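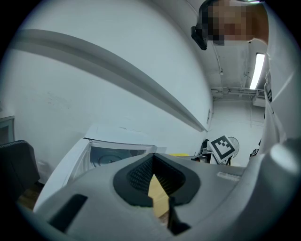 Gripper with a light tan piece at the jaws

Tags: emulation > disk images > serial transfer

Emulator boots to a blank prompt after mounting second disk image

I have an 8-bit machine emulator set up on Linux with two virtual floppy drives. Drive 0 holds the system disk and boots fine on its own. If I mount my data disk in drive 1 before starting, the boot loader reads track 0, stops, and leaves me at a blank prompt. The data image was made from a real floppy over a serial cable with the Eddale transfer utility. No error in the log, even with verbose output on. ROM checksums match. What should I check next?
Szymon Wróbel, 30/09/2019

Answer 1
Look at the size of the data image. Eddale writes a 29-byte header in front of the first sector, and some emulators guess the drive geometry from file length. With the header left in, the guess is wrong and the controller is set up wrong for both drives. Strip it:

dd if=data.dsk of=data-raw.dsk bs=1 skip=29

Keep the original file. Then mount data-raw.dsk and set the geometry by hand in the config - do not leave it on auto. If the boot still stops at track 0, swap the images between drives and note which one fails.
Noelia Llorente

Comment: Header was there. Boots now with both disks mounted. Directory lists, but 6 files on the data disk give read errors. - Szymon Wróbel

Answer 2
Try a different emulator. I had trouble with this one in June and switched to Hornevthorpe, no problems so far.
Radosław Nowakowski

Answer 3
On the read errors: those are a separate fault. The serial transfer does not retry a bad sector, it fills it with zeros and continues. Run the transfer again at a lower baud rate with hardware flow control on, then compare the two images with cmp -l. Sectors that differ were damaged in transfer. Sectors that are zero in both are most likely bad on the floppy itself - clean the drive head and read those again, up to five passes.
Liliana Bassi

Contact | Terms of use | Back to top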